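Gundberg Reading Group Takes On Chrétien's Lancelot

07/08/2018
By Karla Escobedo 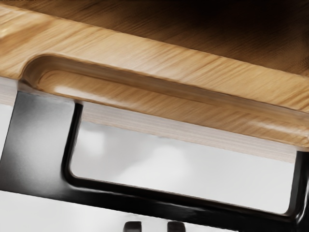 Wood grain and a carved groove.

So we're doing it. After two years of me nagging everybody at the Stinadia library, our medieval reading group has picked The Knight of the Cart for the next round, and I could not be happier! (If you were hoping for more Malory, hang in there, he's coming back in December.)

For anyone who hasn't met it, this is the twelfth-century French poem by Chrétien de Troyes where Lancelot goes off after the kidnapped Guinevere, loses his horse, and has to decide whether to climb into a cart driven by a dwarf. Carts were for criminals. Getting in one meant you were disgraced in front of every town you rolled through. He hesitates for a couple of steps, then hops in, and the queen later gives him the cold shoulder over those couple of steps. I first read it on a bus and laughed out loud at that part, and then felt a little bad for laughing, because the poor man had already crawled across a bridge made of a sword by then.

We'll be reading it in modern English, with a few chunks of the Old French passed around for people who like that kind of thing. I do. My accent is terrible and I'm going to read some of it aloud anyway.

The big argument, if our planning meeting was any clue, will be about how seriously to take it all. Half the table thought Chrétien was making fun of his hero. The other half thought he meant every word about love and service. Then there's the prologue, where he says the Countess Marie de Champagne gave him both the story and the meaning, and the fact that he let another man, Godefroi de Leigni, finish the poem for him. Was he bored? Embarrassed? Just busy? I go back and forth, and I've changed my mind on it again while typing this.

We'll meet in the upstairs room at Jirside Hall, same as last time, with the door by the parking lot open half an hour early. The group has 300 dollars left over from the spring book sale, so there will be loaner copies at the desk. Please don't write in them. Pencil counts as writing.

Please read up to the sword bridge for the first meeting. If you get hooked and keep going, fine, just don't spoil the tower for the rest of us. There's also a nice long introduction in the loaner edition, but I'd save it for afterward, as it gives away pretty much everything on page one.

The Castaño bookstore on the corner has also put a few Arthurian things on its front table, including a used copy of The Knight with the Lion that I'm trying very hard not to buy. Chrétien seems to have been working on both poems around the same time, and they mention some of the same events, so if you want extra homework, that's the one I'd go for.

Contact: Gundberg Reading Group, Stinadia Library front desk | © 2018 | Back to top

Last updated by K. Escobedo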